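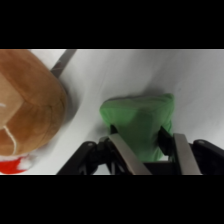 Miroslava Shevchuk me recibe a bordo del Skilix, en el puerto de Brellumham, con una linterna en la boca y medio cuerpo dentro del armario de popa. "Un momento, que si suelto esto ahora, lo pierdo", dice. El velero lleva desde marzo con los paneles quitados, porque ella decidió cambiar toda la instalación eléctrica antes de navegar hasta Sallberg.

No era su plan. Compró el barco a Britta Buschmann, que lo había cuidado muy bien por fuera, y pensaba solamente poner un piloto automático nuevo. Le costó 1199 euros. "Lo conecté, encendí las luces de navegación y el piloto se apagó. Entonces abrí el primer panel y encontré empalmes con cinta, cables de cuatro épocas diferentes y uno que no iba a ninguna parte."

Le pregunto si pensó en encargar el trabajo a un profesional. Se ríe. En el astillero Ehlers le dieron un presupuesto, que prefiere no decirme, y además le recomendaron esperar hasta el otoño. Ella puso un límite de 2000 euros para el material y empezó sola, con un cuaderno de dibujos. "Britta me llamó por teléfono dos veces para explicarme qué hacía cada interruptor. De uno no se acordaba, y todavía no lo sabemos."
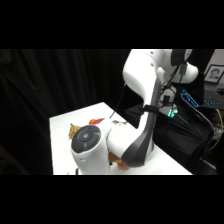 Lo más lento ha sido pasar los 90 metros de cable nuevo, sobre todo por detrás de los depósitos. Miroslava insiste mucho en la sujeción: un cable que cuelga se mueve con cada ola, y al final se gasta contra un borde o tira de su conexión. En los mamparos ella lo resuelve con abrazaderas atornilladas. "Yo tiro con la mano, fuerte. Si se mueve, pongo otra."

Todos los terminales son estañados y cada extremo tiene su etiqueta. El cuadro antiguo lo guarda en una caja en su casa - no por nostalgia, me aclara, sino por si necesita comprobar algo.

¿Y el piloto? Funciona en el amarre, con las luces, la radio y la bomba encendidas a la vez. Falta probarlo fuera, con el motor en marcha, y falta también calibrar el compás, que ella ha colocado lejos del altavoz del salón.

"Mi consejo es abrir los paneles antes de comprar el barco", dice, y vuelve a meterse en el armario. Desde dentro me pide la crimpadora, la de mango rojo.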